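I closed my computer repair shop in April and I've had a few messages asking how I did it and whether I regret it. Thread, in no particular order.

The shop was called Rahimi Repairs and it had two rooms on a side street behind the bus station. I ran it alone for most of its life. I didn't close because it was failing. The lease came up and I didn't want to sign for another five years.

First thing: give notice to the landlord in writing and keep a copy. I told mine in person and he was perfectly nice about it, then his agent claimed they'd heard nothing. Sorting that out took up most of a week.

Second: work out who still has something with you. I had a book going back years. Most of the old jobs were people who had been quoted, said they'd think about it and never came back. You can't just bin their stuff. I wrote to every one of them with a date to collect by.

Ring them as well if you've got a number. Letters get ignored. A phone call at 6pm gets an answer.

A few people were annoyed to be asked to fetch a computer they had forgotten they owned. One man wanted me to post it to him for free. I said no.

Customer data is the part I'd take most care over. Anything with a drive in it that is leaving the building for recycling, deal with the drive first and write down that you did. I kept a plain list: job number, what was done, initials. It's dull work and I did it in the evenings with the radio on.

Paper counts too. I had carbon-copy job sheets with names, addresses and in some cases passwords written in the corner by the customer. All of that got shredded. The shredder jammed on the thick ones.
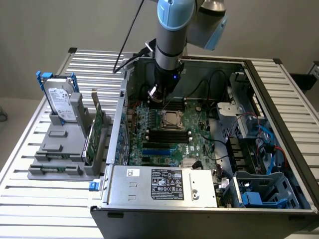 Selling the stock. I had a shelf of parts that I thought was worth a fair bit. It wasn't. A trade buyer called Ziltix offered me 300 pounds for the lot. I said I'd think about it, then spent a month selling bits online and made 400. Take off postage and packaging and I'd have been better off with the 300.

The things that went quickest were the dull ones. Screws, power leads, a label printer, the bench lamps. The shelving went before any of the parts did.

Suppliers. I had accounts with two. Ultix closed mine with one email. Medik kept charging me a monthly account fee after I'd asked them to stop, and I had to ring twice to get it back. Check your bank statement for at least three months afterwards.

Utilities: take meter readings on the day you hand the keys over and photograph the meters. My final electricity bill was an estimate and came to 1,063 pounds. With the photo of the reading it came down to a normal figure. Without it I think I'd still be arguing.

Business rates are worth a phone call too. I'd paid ahead and was due some back, but I had to ask for it.

Telling customers. I put a notice in the window two months ahead and a shorter one on the website. I should have changed the answerphone message at the same time. People were still leaving jobs on it after I'd gone.

If you can, find somewhere to send your regulars. I rang the other shops in town and asked how they handled small jobs, then gave people a name. Some of those customers were in their eighties and had been coming to me since their first computer. They were more worried about it than I was.

The shop phone number is still mine - I moved it to a cheap plan so that anyone who needs a receipt for a warranty can reach me. It rings less every week.

Insurance: don't cancel it until the last customer item has left. I nearly did, to save one month's payment.

Do I regret it? Some mornings. I miss the regulars and I miss having a reason to be in town. I don't miss the printer jobs or the Saturdays.

I've taken part-time work and I still fix things for family. My sister's laptop has been on the kitchen table since Wednesday waiting for a hinge.

If you're going through the same thing and want the wording I used on the collection letters, message me and I'll send it over.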